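Household Tips: Which Chores Can You Hand to a Machine?

We use cookies to remember your settings. By continuing to browse you accept our cookie policy. Accept | Manage

Updated January 5, 2024

Readers of the Tamdale workshop pages often ask whether a robot arm can take over small kitchen jobs. The short list is still short. Moving one item at a time between a counter and a container is within reach of a bench arm with a two-finger gripper. Peeling, wiping and folding remain hard.

Fruit is a fair test piece. A banana is curved, soft, and different in size every time. Grip force that suits a wooden spoon will bruise it. Start with the lowest force setting that lifts the fruit, and raise it one step only if the fruit slips.

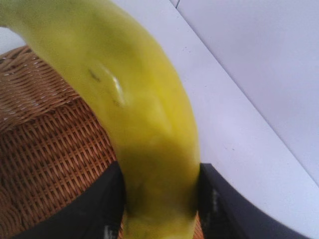
Can a machine put away the groceries yet?

Single items, placed on a clear counter under steady light, can be put away by a properly set up arm. A full bag, with items stacked and hidden under each other, still needs a person.

Tips for anyone setting up a bench arm at home:

Keep the work surface plain. A white or light gray top makes the edges of most produce easy for a camera to find. Patterned oilcloth causes missed picks.

Choose a low, wide container. Tall sides limit the angles at which the fingers can enter. Round over or cover any sharp wire ends.

Check clearance at the rim. Fingers need room to open after the item is set down. If they open against the side wall, the container moves and the next pick is off.
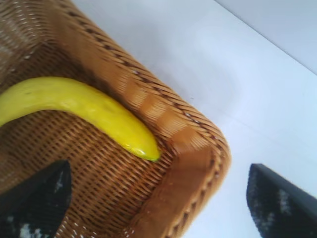
Vol. 4, No. 25

Woven baskets need extra care. The weave can catch a fingertip, and a light basket slides when touched. A strip of non-slip shelf liner under the base stops most of the movement. Trim it so that it does not show past the edge.

Clean the fingers after each session with a damp cloth and mild soap. Fruit sugar builds up on the contact faces and changes the grip. Do not soak them.

On cost: the Anonik tabletop arm was listed at $2,490 when we checked in September, and the smaller Mensah unit at $1,449. Neither price included a camera. The Samumex gripper pads fit both and wear out sooner on rough containers than on smooth ones.

For a household that wants fruit moved from counter to basket, a hand is faster and costs nothing. An arm makes sense as a project, or for a person with limited reach who can have somebody else do the setup. Keep children and pets outside the arm's full reach while it is powered, and switch it off at the wall before changing pads.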